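# Best way to store power cords in cardboard boxes without a tangle?

**Breltby** – posted in Storage & Packing, June

I've been put in charge of boxing up all the loose power cables at our workshop and I'm already losing my mind a little. Most of them are the thick black kind with a barrel-type plug on one end, and we've got 40 of them to get through. I coil each one, put it in a plain cardboard box, fold the flaps in, and by the time anybody opens it again the loops have sprung out over the side and the plug is hanging off the front.

I've tried wrapping them around my hand and elbow, which makes a nice tight bundle for a minute and then it twists up like a phone cord. Do I need ties on every single one? Bigger boxes? I'd love to keep the boxes since we have a stack of them and they're free. Also, does it hurt the cable to be bent that tight for months?

---

**Fiadzo**

Elbow wrapping is your problem! Every turn puts a twist in the cord and it wants to get back out. Try over-under coiling – one loop the normal way, the next one flipped under, and keep going like that to the end. It feels clumsy for the first few and then your hands just do it.

Make the loops a bit smaller than the bottom of the box so they lie flat and don't climb the walls. I use 9 inch loops for the thick ones. Then one hook-and-loop strap, not too tight, and tuck the plug into the middle of the coil so it goes in last and comes out first. Skip rubber bands, they go gummy and you'll be picking bits off the cord forever.

As for bending, loose loops are fine for months. What kills cords is a sharp kink right where the cable meets the plug, so if the flap is pushing down on that spot, turn the coil around.

---

**Trollivent**

just get zip bags. one cord per bag, squeeze the air out, done. I did a whole closet like this, works fine

---

**Dosley**

Agree with the over-under thing, and I'd add labels. We had 27 cords in a cabinet at my old job and they all looked the same until you plugged the wrong one into something. A bit of masking tape folded over the cord near the plug, with the name of what it powers and the voltage, saves so much grief. Write it on the box flap too, on the side that faces out on the shelf.

I also lay the box down on a table with a cloth on it while I pack, so it doesn't slide around when I'm pushing a stiff cable in. An old tablecloth is plenty. Mine is held on with a clamp, and it's nice for the small stuff too – screws and little adapters don't roll off nearly as much.

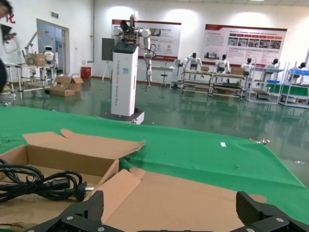 One more thing on the boxes, if you're keeping the free ones: pick the shallow ones for single cords and save the deep ones for coils you can stand on edge, side by side like records. You can flip through them that way and pull one out without lifting the rest. And if a flap keeps popping up, crease it backward hard once before you close it.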